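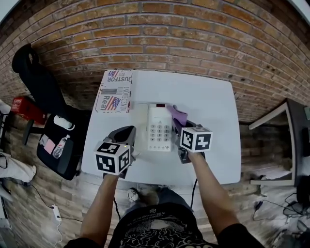
Site check, Ondton polling place, early vote opening. Done by me (Kavitha Rai) between 5:40 and 6:55 am, comments typed on my phone so bear with the spelling. The host site gave us the side entrance again, same as the primary. Wipe-down of shared items is item 9 on the new list and people keep skipping it - wipe the sides as well as the top. Same goes for pens, the sign-in tablet and the arms of the waiting chairs.

OUTSIDE

1. Parking spaces marked for voters with disabilities
OK. 2 spaces, cones out. One sign facing the wrong way, turned it.

2. Ride drop-off zone clear
NOT OK at 5:45. Delivery van in it. Driver moved when asked. Shuttle drivers from the Mudaliar lot need the full curb, the lift comes down on the passenger side. Need tape or a barrel there overnight.

3. Path from curb to door
OK with comment. Lip at the second slab, bad for walkers. Put the rubber mat over it. Mat slides. Tape all four edges, not just the front.

4. Electioneering boundary marked
Fixed. Chalk line had washed out. Remeasured from the door and put flags in. Two campaign signs inside the line, moved to the grass strip, did not throw any away. Please dont throw any away.

5. Outside lights
One out over the ramp. Told the building office. They said before dark. Recheck at 4 pm.

INSIDE

6. Door opens with light push
OK. Closer was slamming yesterday, somebody adjusted it. Thank you whoever.

7. Exits unlocked, not blocked
NOT OK. Folding chairs stacked in front of the rear exit. Moved. This is the second time. If the chairs come back I want a call, not a note.

8. Cords
Ran the printer cord along the wall and taped it. Power strip by the check-in tables is a Stukska, fine, but it had another strip plugged into it. Took that one out. No strip into strip, ever.

9. Shared items wiped
Partly. Tablets done, pens not done, phone not checked. Wipes box empty in room 44. Refill in the supply tote, bottom. Every hour once the doors open, and initial the sheet.

10. Room capacity posted
OK. 151 for the main hall. Line goes down the hallway past that, keep it to the right wall so the fire door can swing.

11. Accessible booth
OK after moving it. Was too close to the column, no room to turn a chair. Headphones tested, sound both sides. Check the height with an actual seated person before opening.

12. Fire extinguisher tag
Current. Hook is loose.

13. First aid kit
Short on gloves. Kit is Ploltberg, the big blue one, refills wont fit in the small one so check before ordering.

14. Water for people in line
OK. Outside the boundary, plain cups, no logos or stickers of any kind.

SECURE ITEMS

15. Ballot stock cage locked
OK. 2000 on hand, seal matches log.

16. Spare key
Not where the log says. Found in the judge's folder. Log corrected, both of us initialed.

17. Emergency contact sheet by check-in
Old one from October still up. Replaced. County desk number is at the top now, building office under it.

STILL OPEN

Ramp light (5)
Barrel for drop off zone (2)
Mat edges (3)
Phone and pens wiped before doors (9)
Extinguisher hook (12)
Gloves (13)

Evening crew - please add your comments under mine, dont type over them. Last time I lost half of item 7 that way. Closing check uses the same numbers, just put PM in front. If something gets fixed during the day write who fixed it and what time. Text me for anything with an exit or a cord, the rest can wait for the 8 pm call.

K. Rai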